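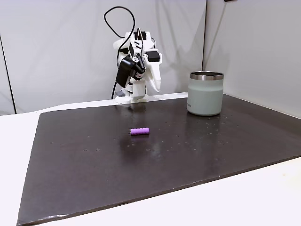
3.2 What stays on the table

The literature on household clutter has been generous to drawers and closets and rather stingy with tabletops. Kozan's early typology gives the open surface a single paragraph, most of it about mail. Our diaries suggest that the tabletop deserves better. It is where people put things they intend to deal with in a minute, and the minute, in our data, has a median length of 2 days.

We asked 85 adults in Stollberg and Stenico to keep a diary of one flat surface of their choosing for the month of May. Participants were told to record every object that stayed put overnight and to say, in their own words, why it was still there. They turned in 128 usable pages. Several others arrived with rings on them, which we took as supporting evidence but did not code.

Two groups of objects account for most of the entries. The first we call residents. A resident has no official place on the surface but is never questioned. Drinking vessels are the clearest case, and insulated tumblers are the champions among them. An open tumbler with a steel rim, like the sage-green one in Figure 4, can sit toward the back corner of a table for a week without earning a remark in the diary. When we asked about such cups in the follow-up interviews, people tended to defend them. "It's in use," one participant told Karabulut, of a cup she had last filled before leaving on a trip.

The second group we call strays. A stray is small and usually alone, and its owner cannot say with confidence what it belongs to. The short ridged purple cylinder in Figure 4 would qualify under our coding rules, lying on its side near the middle of the board with plenty of clear surface in front of it. Strays were moved far more often than residents but were thrown out less often than we expected. The usual reason given was that the thing might be part of something. Tunstall, who coded the interviews, began marking this answer with a single letter to save his wrist.

Position matters as well. Residents drift to the back and the corners, where they can be ignored in comfort. Strays turn up in the middle, which we first put down to careless dropping. The diaries point to something more deliberate. People place a stray in the open so that they, or preferably someone else in the household, will notice it and act. In shared homes this works poorly. Each adult reads the object as a message meant for the other, and it stays where it is.

The surface itself gets little attention until it is cleared. Dark, glossy tops drew the most complaints, since they show every speck of dust and every scuff as soon as the light hits them. Owners of such tables reported wiping them more often and being less pleased with the result. Žukauskas has argued that shine discourages clutter. We found no sign of this. Fully 50 of our participants kept at least one resident on a polished surface for the whole month, and one lifted the cup daily to wipe underneath and then set it back down in the same spot.

Figure 4. Dark tabletop with one resident (tumbler, back right) and one stray (purple cylinder, near center).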